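Draft 2 of the visit report, intro still needs a tidy. Module: Automation in Practice, group project, Rirwood College.

## Why we went

Our project is a sorting station for mixed fruit and veg, on paper only for now. We had the layout and a parts list but none of us had stood next to a working arm. Grisent were running an open day in the Kovalchuk Building on the Tuesday, so we signed up. Two hours, free, coach from college.

Questions we took with us:

- how does it hold something round without squashing it
- what happens when the camera gets the wrong item
- how long does it take to teach it a new one
- can you put people near it

## The talk

First 50 minutes was slides. Mostly company history, then a decent section on grippers. Main points from my notes:

- Suction is quick but hates anything wrinkly or leafy. Fingers are slower and cope with more shapes.
- Grip force is set per item. Too low and it slips, too high and you get bruises (or a dent, with the plastic ones).
- Lighting matters more than we thought. Shiny skins confuse the camera, shadows too. They like it flat and even.
- The planning software is called Enance. It picks the grasp and the path. Did not get a straight answer on how much is pre-set for each item.

We split into two groups after that. Ours went to the demo area first, the other lot did the workshop tour and then we swopped.

## The demo

Play food on a white table, a wicker basket to put it in. The operator types in an item, the arm goes and gets it. They use artificial produce so it doesn't go off and the shapes stay the same from one day to the next – we should do that for our tests as well.

What I noticed:

- The approach is slow and the move in the middle is quick. Slow again over the basket.
- It comes in from straight above nearly every time. Simple, but means you need clear height over the table.
- The round items looked easy. The leafy one was the hard case, fingers closed on the leaf end the first time and it had to try again at the stalk.
- Lettign go is a step on its own. The height of the drop is set so it doesn't bounce out over the rim.

The orange going in, with the mango, sweet potato and bok choy still out on the table: 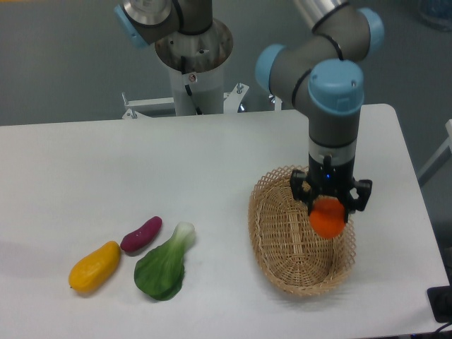
## What we change in our design

Fingers instead of suction. Lights moved overhead and a diffuser added to the parts list. A proper release height in the sequence, we had the arm just opening wherever it stopped, which would of been a mess. Basket or tray still undecided – the tray is easier to model but the basket is nearer what a shop would use.

Two questions not answered: the teaching time, and people working close by. Email sent to Grisent, no reply yet. Will add to section 4 if it comes before hand-in.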